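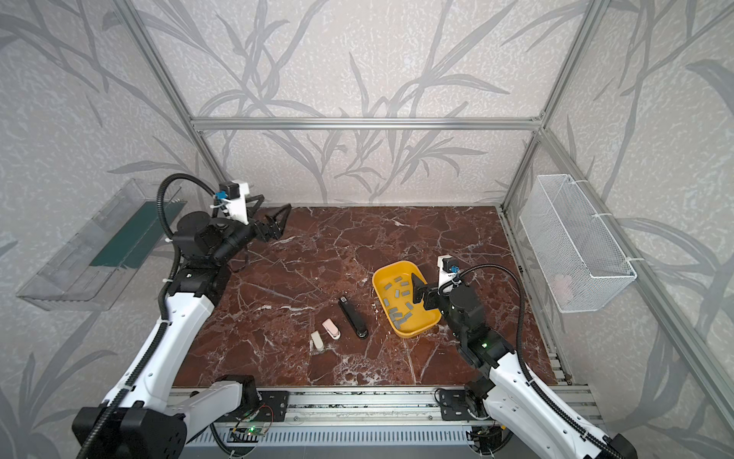 Review of the Leron Two-Arm Bench Kit

25/10/2025
By Venkatesh Palaniappan and Mircea Rusu

1. Purpose

Our project was to decide whether the Leron kit, sold by Toneck, is good enough for the second-year automation lab. We had it on loan from May. The report covers assembly, the desk-supplies task and our recommendation.

2. Assembly

The kit comes with two arms, a parallel gripper for each, camera mounts for the wrists, and rail to bolt the arms to. The printed guide is 93 pages long and most of it deals with software. The mechanical part is short and was easy to follow, except for the cable conduit. If the conduit is clamped too tight at the wrist, it pulls when the arm is fully extended. We left a wide loop over the top of each arm and had no more trouble.

We built our enclosure from aluminum extrusion and used a marble top instead of the board Toneck suggests. The arms are white and black, so the brown stone and the patterned wallpaper on the walls gave us a busier background than the one in the guide.

3. Desk-supplies task

The task uses a shallow yellow tray holding small gray blocks, with staplers set out on the table to its left. One arm takes the tray by its rim and the other handles the staplers. The two staplers we used most are a black one and a smaller pink one with a white base.

We did 30 runs with each arm. The tray was the easier half. The rim is thin enough for the fingers to close over, and 17 runs in a row went through without a stop. The black stapler is glossy and slid out of the grip more often than we expected - rubber pads would probably help, but they are sold separately.

4. Cost and support

The kit is listed at 2339 dollars. Urley sells a similar one for less, but without the camera mounts. Toneck answered our emails in up to two days.

5. Recommendation

We recommend buying one kit, with the finger pads, and keeping the Chauke single arm for first-year students. The conduit note should be added to the lab handout before the kit is used in class.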